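O Planejador de Skosolby

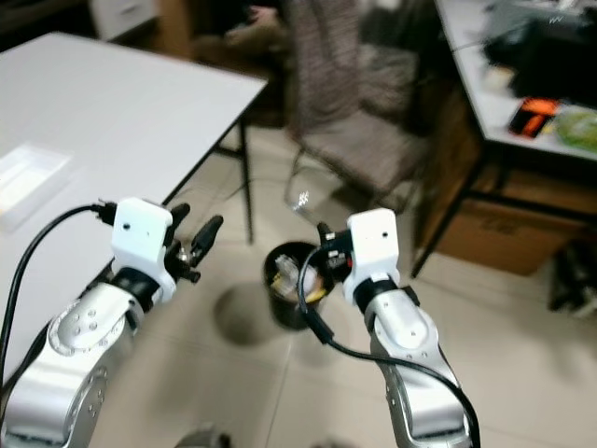
Os dois braços e o cesto de lixo, Skosolby.

Ernő Kerekes leu o registro pela terceira vez. O planejador tinha gerado 93 trajetórias para os dois braços e recusado todas, com a mesma mensagem: colisão prevista, objeto desconhecido.

- Que objeto? - perguntou Amber Bramwell, da outra mesa.

- Não diz. Diz somente onde está.

Ela veio ver a tela. O módulo de percepção, que a Vangate comprara da Wonero em março, desenhava a sala em pontos cinzentos. O cesto estava lá, e também a cadeira. Entre as duas garras havia uma mancha vermelha, do tamanho de uma maçã, onde no chão só se via o ladrilho claro.

- É um resto do mapa antigo - disse Amber. - O filtro não apaga os pontos quando a confiança fica alta.

Ernő abriu o código. O limite estava em 16 quadros, escrito à mão por um certo Dobson, que ele não conheceu. Ao lado havia um comentário: "não baixar, ela volta".

- Ela quem? - disse Amber.

Ele mudou o número para 5 e reiniciou o planejador. A mancha ficou mais clara e sumiu. A trajetória 94 foi aceita.

Ernő pôs o dedo sobre a tecla de execução e esperou um pouco. Na tela, perto da cadeira, um ponto vermelho acendeu, depois outro.

- Volta para 16 - disse Amber, em voz baixa.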